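The Night the Gripper Would Not Let Go: speaker notes
Fletcher Hapeta, Pomthorpe meetup, Apr 9, 2022
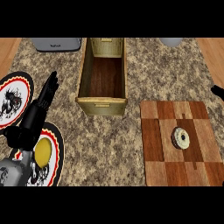
Slide 1. The counter task in simulation: plates, open drawer, pastry on the board.

Wait for people to sit down. Say who I am. Skip the bio, they have the program.

Opening line: we ran 2,000 episodes in simulation and were very proud of ourselves. Then we read the logs.

The task, quickly. Two arms, one kitchen counter. Pick up an item, put it in the drawer, let go, back off. The letting go is the part we had not worried about. Toddlers manage it, usually over the side of a high chair.

Slide 2 (the log). In 576 of those episodes the controller reported "released" while the fingers were still closed. The item went into the drawer, came back out with the hand, and went into the drawer again. Our scoring script checked for "item in drawer" at any point in the episode, so it called this a success. In some cases it called it a success 5 times.

Pause here. Somebody from Rudia will laugh, they had the same script.

Cause. The release flag was set when the open command was sent. It should have been set when the finger joints reported open. Beverley Ruawai found it over a sandwich. I had been looking for it since June, without a sandwich.

Slide 3 (timeline). Go slow, the text is small.
– Open command sent, flag goes true.
– Retreat motion starts on the flag.
– Retreat takes priority, open command gets dropped.
– Arm leaves with the item and a clear conscience.

Why it matters off the screen. Same controller code was two weeks from going onto the Rakena arm. On a real arm, a hand that thinks it is empty plans its path as if it is empty. Whatever it is holding sticks out past the collision model. With a lemon, fine. With a knife, or next to a person, I would like to be elsewhere.

What we changed. The flag now reads the joints. Retreat waits for the flag, and if the fingers have not opened in 30 control ticks the arm stops and complains. Scoring looks at the last step only. Our success rate dropped sharply, and I got to explain that to Nuva as good news. (Do not do the impression of the phone call.)

Still open: objects that stick to one finger after a proper release. Joints say open, item disagrees. We have no fix. If asked, say so and point at Beverley.

Questions. Repeat each one into the mic this time.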